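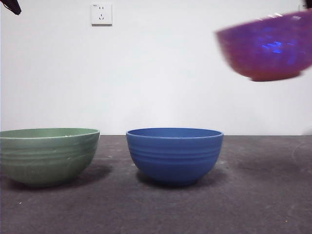
## Small kitchen, quick fixes

Typing this between dinner and bedtime so excuse the order. Most of it I've been doing for years, a few bits came from readers. Skip what you know.

### Bowls and plates

- Stack by size, heaviest at the bottom. Paper towel between anything with a glaze you like.
- Ridged bowls hold on to grease in the grooves. Old toothbrush, dish soap, go around twice. The dishwasher misses it every time.
- Gray scuffs inside stoneware are usually metal from forks and spoons. Baking soda paste, damp sponge, leave it 10 minutes, rub, rinse. Try it on the bottom first.
- One bowl per job when you cook. Scraps in the first, washed veg in the second. Saves walking to the trash with drippy hands.
- Chipped rim? Don't eat from it. Keys, clothespins, bulbs of garlic.

### Onion smell on a cutting board

Coarse salt, half a lemon, scrub, wait, rinse cold. Hot water first seems to push the smell in, at least on mine. Stand the board on its edge to dry, never flat on the counter. Oil it when it starts looking pale. Mineral oil, not olive, olive goes sticky and then it smells worse than the onions did.

Hashini Debnath wrote in to say she keeps a separate board for fruit and marks it with a dot of nail polish on the edge. Stealing that.

### Rice that doesn't glue itself to the pot

Rinse till the water is nearly clear. For 300 grams I rinse 3 times. Lid on, low heat, hands off. When it's done take it off the burner and leave the lid alone another 10 minutes. Fork, not spoon.

Burnt the bottom anyway? Don't scrape. Lift the good rice out of the top into a different pot, then fill the burnt one with water and a spoon of baking soda, bring to a simmer, turn it off, go to bed. Morning job.

### Drawer that sticks

1. Take it all the way out. Empty it, obviously.
2. Look underneath for the thing that fell down the back. In our case a potato masher.
3. Wipe the runners with a dry cloth, then a barely damp one.
4. Wood runners: rub with a candle stub. Metal ones: tiny bit of silicone spray, wipe off the extra.
5. Slide it in and out 6 times or so before you load it back up.

Still sticks, check the screws at the back of the runner. Mine had backed out half way and I'd been shoving at it all winter.

### Counters and tables

Crumbs before spray. Always. Spray first and you're just making paste, then you chase it arround with a wet cloth.

Speckled or dark surfaces hide crumbs so wipe with your flat hand and you'll feel what you missed. Dark ones also show every streak. Less cleaner, two cloths, second one dry. Microfiber is fine but wash it without fabric softner or it stops picking anything up.

Where the table meets the wall, pull it out a few inches once a month. Chair backs and table edges leave marks on white paint, and a pencil eraser gets a lot of them off. Melamine sponge for the rest, lightly, it can leave a shiny patch on flat paint. 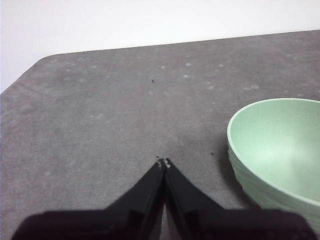
*Gray tabletop against a white wall.*

### Freezer

Label everything. Masking tape and a marker, contents and month. "Soup, February" is plenty. I have thawed gravy thinking it was lentils, twice.

Freeze flat in zip bags on a baking sheet, then stand them up like files once they're solid. Soup thaws faster that way too. Leave a bit of air space in hard containers or the lid pops.

Bread: slice before freezing. Ginger: freeze whole, grate it frozen, don't bother peeling.

### Odds and ends

- Dull scissors: fold foil over a few times and cut through it. Helps a little. For real sharpening, pay someone.
- Sticky label goo comes off with cooking oil, then dish soap to get the oil off.
- Rubber band around a jar lid for grip.
- Kettle scale: equal parts white vinegar and water, boil, sit, dump, boil plain water once and dump that too.
- Damp salt, put some dry rice grains in the shaker.
- Smelly sponge goes in the trash. I used to microwave them. Just buy sponges.

Kamrul Abeysekara asked about getting turmeric out of plastic tubs. Sunny windowsill, couple of days, tub open. Fades most of it. Glass next time.

Laundry page is next, send me your stain questions before I start it.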